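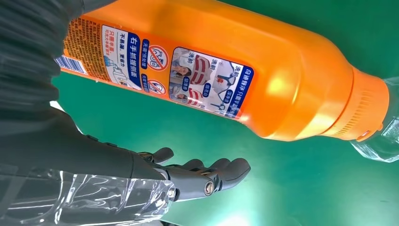 Photo: Jhun Ambrosio

Chapter 3
Reading the Bottle

I can't read Chinese, so when I first picked up an orange laundry bottle like the one on the opening page I expected to learn nothing from it. Wrong! I got the before and after straight off (a striped collar, red and white, photographed twice), and the two red circles with a slash through them told me there were things I wasn't meant to do, even if I had to go and ask what they were.

My colleague Gisela Cisternas translated a bit for me. One line in red, 只需半盖, says you only need half a cap. Half! I'd been filling the cap to the brim at home for years, whatever the brand, and wondering why my towels came off the line stiff as cardboard.

So that's where we'll start, with labels: who they're written for, what goes in big coloured print and what gets squeezed into the fine stuff near the barcode. Before you read section 3.1, go and grab a bottle from your own laundry and keep it beside you. You'll need it for Activity 3A on page 209, along with a measuring cup marked to at least 50 mL and a favourite t-shirt you don't mind getting grubby.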